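Lettre technique – Entretien des locaux et des postes de travail
Temps de lecture : 4 min

Tapis de table et surfaces de travail : choisir, poser, nettoyer

Les plateaux en bois clair des ateliers de Drurby ont été poncés et revernis en septembre. À l'inspection suivante, plusieurs présentaient déjà des rayures dans le sens de la longueur et des auréoles de solvant. Le vernis n'est pas en cause : son épaisseur était conforme à la commande. Les dégradations se concentrent sur les postes où l'on travaille à même le bois, ou sur des chutes de carton remplacées trop rarement. Aled Dafis, qui suit le dossier pour le site, a donc repris la question des tapis de protection, laissée de côté depuis le déménagement d'Unurstead.

Trois familles de produits ont été examinées. Le feutre compact amortit bien les chocs mais retient les poussières et les copeaux fins ; il est à réserver aux postes secs. Le PVC souple se nettoie facilement, se découpe au cutter et coûte peu, mais il peut céder une partie de ses plastifiants au vernis lorsqu'il reste longtemps en contact avec lui. On observe alors un collage localisé et, au retrait, un voile mat difficile à reprendre. Le caoutchouc nitrile résiste mieux aux huiles et reste plan après déroulage. Son défaut principal est l'odeur à l'ouverture de l'emballage, qui impose une aération préalable dans un local ventilé.

L'épaisseur retenue pour l'usage général est de 2 mm. En dessous, le tapis marque les irrégularités du plateau et se plisse sous l'avant-bras. Au-dessus de 4 mm, les petits objets basculent et les équerres ne portent plus correctement. Pour la couleur, un gris sombre et mat limite les reflets sous l'éclairage zénithal et facilite le repérage des petites pièces claires. Les teintes vertes quadrillées restent disponibles pour les postes de découpe.
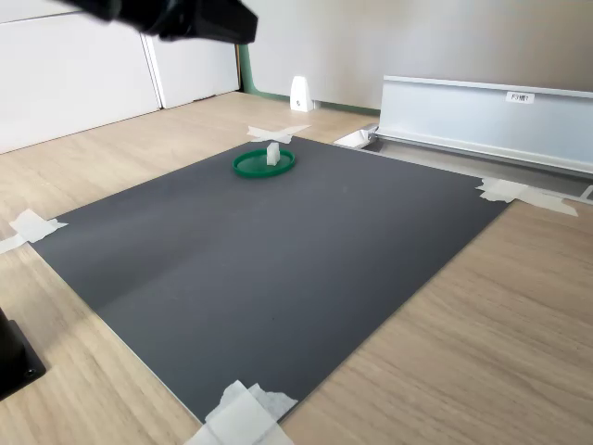

Tapis gris anthracite sur plateau en bois clair, fixé aux quatre coins par du ruban de masquage blanc.

La fixation a donné lieu à plus de discussions que le choix de la matière. L'adhésif double face tient longtemps, mais arrache le vernis à la dépose et laisse des résidus qu'il faut traiter à l'alcool isopropylique. Les pinces gênent le passage des mains en bord de table. Le ruban de masquage est donc la solution par défaut – à condition de le considérer comme un consommable. Il se pose sur une surface dégraissée, à cheval sur le coin du tapis et sur le bois, puis se maroufle au doigt. Un ruban de 50 mm de large suffit dans tous les cas. On le remplace dès que ses bords se relèvent, sans superposer une nouvelle bande à l'ancienne.

Avant la pose, le tapis est déroulé à plat pendant une nuit, face d'usage vers le bas. Les plis de transport peu profonds se résorbent en général à température ambiante. Pour un pli persistant, Natanael Meireles recommande un chiffon tiède et une planche lestée, sans fer ni décapeur thermique. Laisser quelques millimètres entre le tapis et les rails ou butées fixés au plateau : un chant comprimé finit par gondoler.

Le nettoyage courant se fait à l'eau savonneuse, avec un chiffon non abrasif, puis à l'eau claire. L'acétone est proscrite sur toutes les matières. Une fois par trimestre, le tapis est déposé et le bois contrôlé en dessous. Toute trace d'humidité impose de laisser le plateau à l'air libre jusqu'à séchage complet avant la repose. Les rubans usagés partent avec les déchets ordinaires, sauf s'ils ont été en contact avec des solvants.

Les rouleaux sont stockés debout au magasin de Plorner, à l'abri de la lumière. La référence 2000 du catalogue Cuadros correspond au nitrile gris, la référence 32 au ruban. Les demandes passent par la fiche habituelle, avec les cotes du plateau en millimètres et la position des éventuels perçages. Les découpes sur mesure sont regroupées et traitées en fin de mois. Les anciens tapis en PVC encore en bon état peuvent être conservés sur les plateaux stratifiés.

4 commentaires – 32 partages

Contact : rédaction de la lettre technique | © 2022 | Haut de page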